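Small bottles, big mess

11/11/18

Quick one tonight, I have to be up early and the dishwasher is doing its thing again. But I said I'd write about the bottle situation, so. Bottle situation.

For anybody new: I dye and paint things. Paper mostly, some fabric, a few wooden boxes when somebody asks nicely. All of it comes out of dropper bottles and squeeze bottles, and I have been collecting them since college without ever throwing one out. Inks, thinned paint, mixes I made and forgot to label. One of them is labeled "good brown." Is it good? No idea. It's more of a green now.

Back in September I told Hajar Hamdy I'd run the color table at the Arroyo open afternoon with her. She's much more organized than me. She asked me for a list of what I had. A list! I sent her a picture of a drawer.

So the last few weeks have been sorting. First try was by color, which looks beautiful and is useless, because then the thick stuff and the runny stuff are all in together and you grab the wrong one every time. Second try was by size. Better. Little droppers together, tall squeeze bottles somewhere else. But the tall ones fall over if they don't have something to lean on, and when one goes they all go. I lost most of a good teal that way. It's in the grout now. Hello, teal.

What finally worked was tubs. Plain plastic, see-through so I can tell there's something in there without tipping it all out. Pink was what the store had. I've kind of come around to the pink.

The rule now is that the tub is home and the table is for whatever's being used. You take a bottle out, you use it, it goes back. I break this rule constantly, same as everyone.

Pink plastic, little bottles, red lamp:

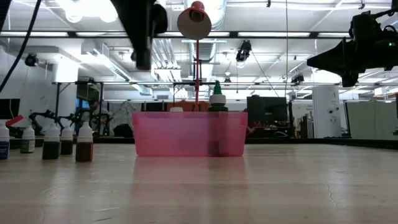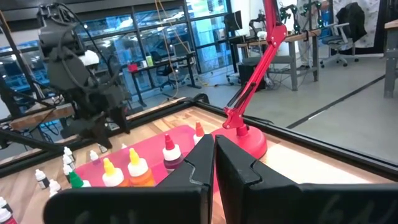
OK so labels. I went through three kinds before I got one I can live with. Paper ones come off the minute there's a drip, and there is always a drip. Masking tape holds but goes gummy, and then it picks up lint and looks like something you'd find under a couch. What I use now is the shiny sticker kind from a roll of 300 (three hundred, I will be buried with this roll) and a paint pen. Let the pen dry before you stick it on. I did not let the pen dry. I had a whole evening of blue thumbs.

On the label I put the color, whether it's ink or paint, and the month I mixed it. That's all that fits. Hajar writes the name of the paper she tested it on too but her handwriting is tiny and mine is not.

Caps. If you have a choice, get bottles where the cap color means something. Mine don't, mostly, because I buy them in mixed bags, and so a yellow cap can be on anything. I keep meaning to swap them around so the reds are on the reds. Then I get halfway and need to use one. Someday.

Things that have made a real difference, no order:

A lamp you can bend. I worked under the ceiling light for years and everything I mixed at night was wrong in the morning. Way too much yellow. Put the lamp close, tip it down, and check the color on a scrap of the same paper you're going to use. Not on the back of an envelope. I know, I know, the envelope is right there.

Wiping the nozzle before the cap goes on. Takes a second. Saves you standing there with plyers later.

A pin for clogs. Not a needle, I snapped a needle in one and had to toss the whole bottle. A big dressmaker's pin with a ball on the end. Push it in gently, turn it, pull it out, wipe. If that doesn't do it, leave the tip in warm water and go eat something.

Only filling them partway. I used to fill to the top because it felt efficient, and then the first squeeze would dump a blob right in the middle of the page. Leave some air. They pour so much nicer.

And throw out the dead ones. This was the hard part. I had 24 bottles that were either dried up or separated or smelled weird, and I stood over the trash with them like I was saying goodbye to family. Kept 4. I'm not going to defend the 4.

Somebody asked in the comments last time what I do with dark colors since you can't tell them apart in the bottle. Yeah. You can't. Black, dark brown, that very deep purple, all look the same until they hit paper. I dab a bit on the label itself now, a little dot, let it dry, done. Should of done it years ago. It also shows you how the color dries, and some of them change a lot.

For the open afternoon we're taking the droppers and leaving the squeeze bottles home, I think. Kids plus squeeze bottles, I've seen it. Hajar wants to bring one big one for the group banner and we're still arguing about that over text. She'll win. Aprons are coming from the Mavthorpe people, I just need to pick them up, and I still have to find a lid that fits the tub so it can ride in the car. None of the lids in my house fit anything in my house.

If you've got a lid trick, or a better way to do the caps, put it in the comments, I read them all even when I'm slow to anwser. Next post is the paper test sheets, if I can find where I put them. OK dishwasher is beeping, gotta go.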